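HOUSING & INTERIORS – WEEK 3 NOTES
Living rooms: what the layout is for
Tutor: Judite Matos (notes typed up by Mitra Mousavi, tell me if anythings missing)

Recap from last time
Parlour vs. kitchen. Parlour kept for best – visitors, funerals, Sundays. Kitchen did all the work. One fire lit most days, so everyone sat in one room whether they liked it or not.

Focal point
Word comes up a lot in the reading. Means whatever the seats are turned towards. Fireplace first, later the wireless, later the telly. Central heating is the big change: once the whole house is warm the chairs can go anywhere. Mostly they didn't.

The Pascual survey
1,457 households, all rented flats, asked to draw their own main room from memory. Things to note:
– people drew the sofa first, then the door
– windows often left out altogether
– storage drawn too small, nearly every time
Weak point: no children asked. Judite thinks this matters more than the authors let on. Read the methods section before you quote it.

Walkways
Leave a clear route door to door. Pascual flats mostly had it running straight between seat and screen – annoying, but moving the sofa blocked the radiator. Sketch your own room and mark the route in pencil. Bring the sketch.

Corners
Hard to furnish. Square furniture pushed flat to the wall leaves a dead bit in the corner; setting a piece at an angle loses floor behind it but opens up the seating. Argument both ways, see the Zilura chapter, which is against.

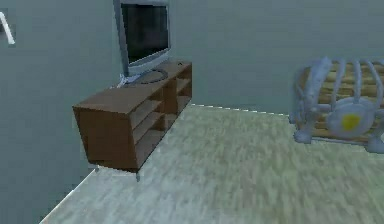 Fig. 2. Low wooden stand on the diagonal, screen turned towards the open floor.

Cables get forgotten at plan stage. Mark sockets BEFORE furniture. You will lose marks for this, people did last year.

For next time
Zilura, the chapter on corners, plus the short piece on sound through party walls. Essay is 2,000 words, titles go up in September. Footnotes dont count, bibliography doesnt either. Hand in by 4 pm at the office, not under Judite's door.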